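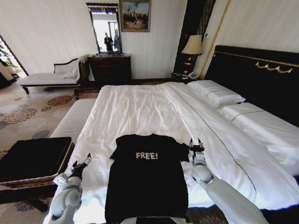 Tak's arms on either side of the FREE! T-shirt, on the bed in the suite.

Housekeeping and laundry catch-up, Mar 5, 2018
Notes by Nkechi Wike

Okay, I'm on minutes again, so you get them my way. Full house apart from the late turndown crew, and somebody brought lamingtons (thank you!).

1. Last notes
All fine. The linen order with Braltex finally has a date on it, so I've crossed that off.

2. Where we're up to with Tak
Tritell want it folding guest laundry in the suites until August, and then we talk again. We've logged 36 shirts so far. T-shirts on the bed only for now – no collars, no silk, nothing with beading. The girls on the second floor said the waiting around is what bugs them, because you can't start on the bathroom while you've still got one ear out for it. I feel the same. We agreed whoever is in the room does the bathroom first and sets Tak going after, and we'll see if that's any better.

3. Hours
This took up most of the meeting, as you'd expect. I asked management straight out whether folding time comes off our shifts. The answer was no, not during the trial, and I asked for it in writing. It's coming by email and I'll pin it up by the roster. What happens after August is still open and I want that noted. A few people said they'd happily hand over folding if it meant more time per room, and a few said folding is the only sit-down bit of the day and they'd miss it. Both fair!

4. Training
Two-page guide from Tritell went round. Far too wordy, so I'm redoing it. Everyone gets 17 minutes on the stop button and the start-up before they work alongside it, paid, on shift. Five people still to do.

5. Logging
Please put refolds in the Plovico app under job code 1424, even if you only fixed a sleeve. If we fix it quietly it looks like no work was done, and then guess whose hours get looked at.

6. Anything else
Trolley with the bad wheel is still bad. Maintenance have been told twice now – I'll chase.

To do
Me: guide, email on the noticeboard, trolley.
Everyone: refolds in the app, names down for training.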